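Preguntas frecuentes sobre la fruta al peso

¿La superficie acanalada evita que la fruta ruede?
Eso dicen los catálogos. Entre las ranuras se quedan migas y motas, y en un fondo casi negro cualquier resto blanco salta a la vista. Cepillo seco, siempre a lo largo del surco.

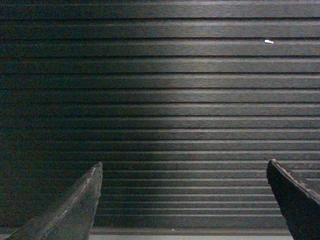
Frida Hedegaard escribe que en su frutería quitó todo lo acanalado en febrero y no lo echa de menos. Puede ser. Nosotros aún no hemos visto motivo para tirarlo.

¿Es fiable una balanza de mostrador para un solo mango?
Depende de la división. Un mango de 500 gramos no plantea problemas; con 3 gramos de error, el cliente ni se entera. Desconfíe más de una balanza sin nivelar que de una barata.
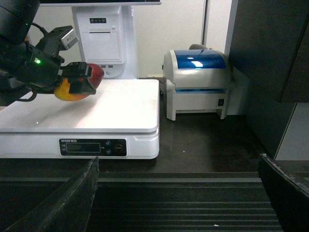
Pues a mí Tulex me vendió la precisión como si pesara azafrán, comenta Jytte Eskildsen, y al final lo que cuenta es poner a cero antes de cada cliente.

¿El color rojo indica que está maduro?
No. Un mango puede ser rojo por un extremo y amarillo anaranjado por el otro, y eso dice poco de la pulpa. Apriete con suavidad junto al pedúnculo y huela. Quien cobre más por el rojo tendrá que explicarlo.

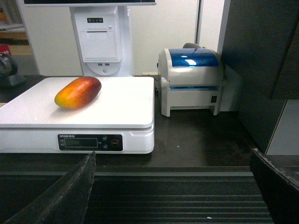 Respuestas: Brynhildur Lund | Zikside | 30 de mayo de 2024

¿Conviene vender por pieza?
Solo si los calibres son parejos, y rara vez lo son.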